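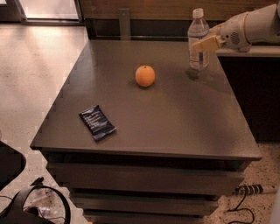

Dark tops are hard work, one reader wrote under the last gallery, and a low table with drawers will get more smears on it in a week than a shelf gets in a year. The same comment asked whether the drawers of the Ravn can be opened without handles by someone sitting down, and whether the top needs a mat under bottles. Both points are taken up in the notes.

Ravn drawer table, gallery and notes
Skulwood range, dark finish
Entry 151, Rikthorpe

The Ravn is a low table with the drawers built in under the top. It is sold flat in two cartons, one for the body and one for the top and drawer parts. The Rikthorpe table has been in daily use since December. These notes cover the top, the fronts and the things that tend to be left on it. Assembly has its own page.

The top

The surface is smooth with a slight gloss. Under a ceiling light it shows a soft band of reflection, and the position of that band changes with where you stand. Fine dust is visible inside it and much less so outside it. Wipe along the band with a damp cloth, then dry with a second cloth. Spray polish leaves a film on this finish and should be left alone.

The lip is thick and square. It makes the top look heavier than it is and throws the upper drawer front into shadow. When lifting the table, take hold of the body and keep your hands off the lip. The top is held down by screws from inside the upper drawer space, and they were not meant to carry the weight of full drawers.

The fronts

There are no handles or knobs. You pull each drawer from the lower edge of its front, with the fingertips in the gap. The gap should measure 3 mm along its full length. If it is wider at one end, the runner on that side is sitting low and can be raised with the adjusting screw at the rear. A quarter turn is usually enough — check again after each one. 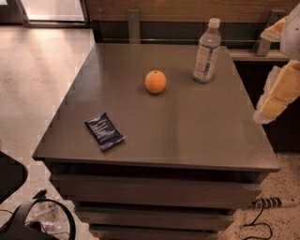 Ravn, top and drawer fronts. On the table: an orange, a bottle of water, a snack wrapper.

From a chair, the upper drawer opens without trouble. The second needs a lean forward. The lowest is awkward for anyone seated and is better kept for things used a few times a month. Suggested loading, top to bottom: remote controls, pens and chargers; table linen or magazines; board games, spare bulbs, the iron's instruction book. Each drawer is rated at 10 kg spread evenly. The runners stop short of full travel, so the back of the drawer stays under the top. Small items drift there and are found when somebody takes the drawer right out.

To take a drawer out, pull it to the stop, press both clips down and lift the front slightly. Put it back level. If it binds almost at the end of its travel, take it out and start again, as one wheel has missed the track.

Placing

The table stands well against a panelled wall, where the dark finish and the warmer wood stay distinct. Leave 17 mm at the back for the skirting and any cable. With less than that, the rear edge of the top touches the wall before the body does, and the contact point will mark both.

Things left on the top

A closed plastic bottle can stand on the finish directly. A cold one will sweat and leave a ring, which comes off with a damp cloth the same day and takes more rubbing 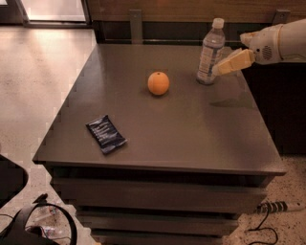 if it is left overnight. Glasses and mugs should have a mat. For hot mugs this is essential: heat clouds the gloss, and the cloudy patch does not polish out.

Fruit does no harm while the skin is whole. Citrus juice does, and a cut orange put face down will dull the surface within the hour. Peel on a plate.

Wrappers are a matter of tidiness more than damage. Dark packets are easily missed on a dark top, and the crumbs inside them end up in the gap over the upper drawer. A soft brush clears it. A vacuum nozzle with a hard edge will scratch the underside of the lip.

Spare parts

Trenomia stocks runners, clips and adjusting screws for the Ravn. Runners come in left and right hands and are marked on the inner face. Fronts can be ordered singly, but the finish has been altered since the first batch and a new front may look a shade lighter beside older ones. Replacing all of them together avoids the mismatch. Tops are not sold separately.

Next entry: the Skulwood bench, seat and underside.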